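Hilo sobre la salida 30, que llevo años cogiendo y cada vez está peor señalizada.

1/ El cartel que avisa de la salida está después de la curva. Cuando lo lees ya tienes que estar en el carril derecho. Si llevas un camión al lado, te la pasas y punto.

2/ La siguiente está en Trorkley. Allí das la vuelta en la rotonda y vuelves por la vía de servicio, que tiene dos semáforos y un paso a nivel.

3/ En noviembre quitaron el panel viejo para poner uno nuevo. Quitaron el viejo. El nuevo no lo he visto.

4/ Escribí al ayuntamiento y me dieron el número de expediente 1,454. Contestaron que la vía es de la provincia. La provincia contestó que el tramo está cedido.

5/ Henrike Ackermann, que conduce el autobús 113, me dice que ellos entran de memoria y que a los conductores nuevos les ponen a alguien al lado la primera semana.

6/ Y luego los límites. Vienes a 100, pasas a 80, y en el puente hay un 60 medio tapado por un pino. Multa sí que ponen — a mi cuñado le llegó una en ese puente.

7/ El carril izquierdo es para adelantar. Lo digo porque desde la gasolinera hasta el puente va todo el mundo por la izquierda, por miedo a los que se incorporan tarde.

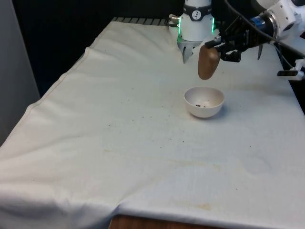
Cuenco blanco y migas o motas de suciedad en el mantel.

8/ Yaqin Cui pregunta si sirve de algo firmar. La petición lleva 549 firmas. Yo firmé, pero también mandaría la queja por escrito, con el punto kilométrico.

9/ Si alguien sabe quién lleva la señalización de ese tramo, que me lo diga por privado. De momento salgo diez minutos antes y voy por el pueblo.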